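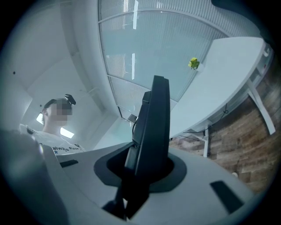

The first thing Jindwood tells visitors about its automation program is that it will not cost anyone a job. I had heard it on the phone, I heard it again at the front desk in Mirkville, and I heard it a third time walking past a glass partition striped with frosting, with white desks on one side and cables hanging in loops under them. The work behind the slogan is plainer than the slogan. A person stands over a gripper with a small black device perched on top of the head, looking down at a tall black finger of a jaw, and there is a good deal of looking down in this job. What the company calls its robotics floor is mostly people.

Jindwood packs and ships spare parts for other firms: hinges, filters, handles, the small things that break in kitchens. Its largest client is Erex, and its warehouse sits ten minutes away by car. The plan, announced in March, was to have robot arms doing the final sorting by the end of the year. The arms were bought from a supplier called Louro. They could lift anything they were asked to lift. They had no idea how to pick one bagged filter out of a bin of bagged filters without bringing two others along.

So the company asked its packers to teach them. A packer takes a hand-held gripper fitted with a camera, does the sorting with it instead of with fingers, and the recording goes off to train the arms. Each task is repeated until there are 1,000 good examples. Then somebody changes the bin, or the bag, and it starts again.

Pui-shan Lai packed by hand for most of her working life before she moved to the recording room. She is fast, and she was proud of being fast. "With my hands I don't think about it," she told me over a paper cup of coffee. "With the gripper I think about every one. They want it slow and they want it smooth. If I do it the way I'm good at, they throw it away."

They do throw it away. On the day I visited, 257 recordings had been rejected since the start of the week, most of them for moving too quickly. The man who decides is Jouko Kallio, a former shift lead whose title now has the word "quality" in it twice. He is a decent sort and he answered whatever I asked, but he could not tell me what a fair number of rejections would be. The packers used to have a rate, and they could argue about it. Now they have a reviewer.

Arvid Engström runs the program, and he likes the word "upskilling." I asked him which skill, exactly, and he said that the packers were becoming robot trainers. It sounds like a promotion. The pay is the same, he confirmed, with a small allowance for wearing the head-mounted device. Would there be training jobs once the arms were trained? He said there would always be new products. He may be right about that, since the kitchens of the world do not seem to be running out of handles to break. But new products are also what the arms are supposed to learn to cope with, and that part of the pitch was made to the board, in a slide he was kind enough to show me.

Some of it is better than before, and I don't want to pretend otherwise. The recording room is warmer than the packing floor and much quieter. There is no lifting. Paavo Saarinen, whose back gave out two winters ago, says he would have left by now if the gripper work hadn't come along. He holds the thing for 4 hours a day, with breaks, and goes home able to tie his own shoes. His wrist has started to bother him. He mentioned it to me and has not mentioned it to Kallio.

Out in the warehouse, the arms were sorting a single kind of filter, slowly, with a packer standing by to free the bags they dropped. Some 40 people work that floor, the same as last year. Engström offered this as proof that the critics were wrong. Iida Kauppinen, who represents the packers in talks with management, offered it to me as proof that the arms don't work yet.

She has asked for one thing in writing: who owns the recordings, and whether Jindwood can sell them. The answer she got back was a page and a half long — she has read it several times — and it describes the company's commitment to its people. She has sent the question again.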